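How a Tall Building Stays Up

Science pages for ages 8 to 12
Written by Sabina Liyanage
Checked by Thomas Lombardi

Every building has weight. The floors, the walls, the desks, the people and the water in the pipes are all pulled down by gravity. The job of a building's structure is to carry that weight down to the ground without breaking, tipping or sinking.

Engineers use the word load for anything that pushes or pulls on a building. There are two main kinds of weight load. The dead load is the building itself. It stays nearly the same from year to year. The live load is everything that can move or be moved, such as people, chairs and books. A library has a heavy live load. Paper weighs more than most people expect.

Walls that work and walls that do not

In an old stone or brick house, the outside walls usually hold up the floors and the roof. These are called bearing walls. The taller the house, the more weight presses on the bottom of the wall, and the thicker the bottom has to be. At some point the walls take up so much room that the ground floor is not much use.

Most tall buildings use a frame instead. A frame is made of columns, which stand upright, and beams, which lie flat between them. The floors rest on the beams. The beams rest on the columns. The columns pass the load down, story by story, to the foundation.

With a frame, the outside wall has much less to do. It keeps out rain and wind, lets in light and carries its own weight. A thin outer wall that is fixed to the frame is called a curtain wall. It hangs on the building a little like a curtain hangs on a rail. Curtain walls are often made of glass and metal.

The part below the street

Soil is not all the same. Rock is strong. Sand is fairly strong if it cannot slide away. Soft clay can squeeze and sink. Before a building is designed, a drill brings up samples of the ground for testing.

If strong ground is close to the surface, the foundation can be a wide slab or a set of wide pads. A wide base spreads the load over more soil. Snowshoes work the same way. If the strong ground is deep, long posts called piles are pushed or drilled down to reach it. The Grenier Building in Zutirbridge stands on 103 piles. They were finished in November, before any column was put up.

Wind

Weight pushes down, but wind pushes sideways. Wind is usually stronger high up, where there is less in its way. A tall building with 228 rooms has a large side for the wind to push on, and the push must also travel down to the ground.

Many towers have a core, which is a stiff tube of concrete or steel in the middle. The elevators and stairs are often inside it. Other towers have braces, which are slanted bars that turn each rectangle of the frame into triangles. A rectangle made of bars can lean over if its corners are loose. A triangle cannot change shape unless one of its bars bends, breaks or changes length.
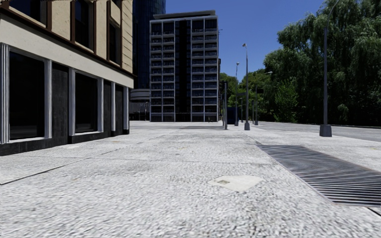

All tall buildings sway a small amount. This is normal and is planned for. If the sway would make people feel sick, a heavy weight called a damper can be added near the top. It moves against the sway and makes it die down sooner.

Test it yourself

You need 9 drinking straws, tape and a small book.

1. Cut 3 of the straws in half - you now have six short pieces and six long ones.
2. Tape four long straws into a square. Push gently on one corner and watch the shape.
3. Tape a long straw across the square from corner to corner, trimming it if it sticks out. Push again.
4. Stand the six short pieces upright in two rows and lower the book onto them slowly. Then move them closer together and try again.

Write down what you see each time.

Words to know

Beam: a flat-lying part that carries a floor.
Column: an upright part that carries beams.
Core: a stiff tube in the middle of a tower.
Pile: a long post in the ground under a building.

Last updated 29 July 2025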